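Folora Belt Bag in Washed Olive

Small enough to wear to the pub, large enough to hold your keys, your phone and the receipts you have been meaning to throw away since December. The Folora is the bag for a man who swore in his twenties that he would never own a bag like this, and who now has one in two colours.

It was designed by Lahlou, whose last collection for us sold out by a Monday lunchtime and left the post room speaking to us only in sighs. The strap is cotton webbing with a proper metal buckle. We tried a plastic one on the first sample and it pinged off across the office at 11 in the morning, so that was the end of that. The main pocket closes with a zip that runs right round the corner, and there is a flat pocket behind for a passport or a travel card. Wear it across the chest if you are under thirty, on the hip if you remember the first time these were in fashion, or slung over one shoulder if you would like people to think you haven't given it any thought.

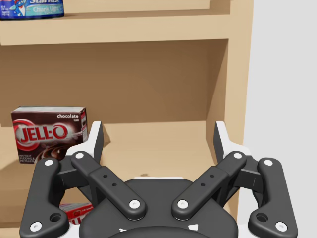
StarKist Chunk Light, top shelf.

The outer is a dry waxed canvas that starts out stiff and a bit pleased with itself, then softens with wear. It will pick up marks. We like the marks. If you don't, the Plinix is the same shape in smooth black leather and costs rather more, as smooth black leather tends to.

Details

Outer: waxed cotton canvas
Lining: striped cotton, because somebody ought to have some fun
Height: 13 cm
Strap width: 3 cm
Pockets: one main, one flat at the back, one inside for coins
Colours: washed olive, ink, and a mustard that looks better on than it sounds

Sizing

One size. The strap goes from snug to surprisingly long, and the spare end tucks into a loop so it doesn't flap about behind you on the escalator. If you plan to wear it over a big winter coat, let it out before you leave the house. Doing it on the bus is possible but undignified.
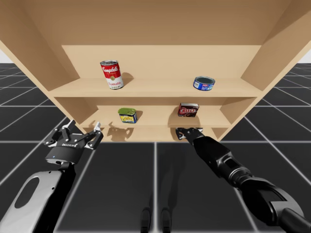
Two cans on the upper board.

Care

Wipe with a damp cloth. Do not put it in the washing machine, however short the cycle and however good your intentions. Rewax once a year with the Rarnix tin, sold separately, and leave the bag to hang overnight. It will smell faintly of a country outfitter's for a day or two, which some of our customers have asked us to bottle.

Delivery and returns

Orders placed before 17:00 leave us the same day. Returns are free if the bag is unused and still has its tag.

The first run is 2000 bags, and the mustard is going faster than any of us predicted.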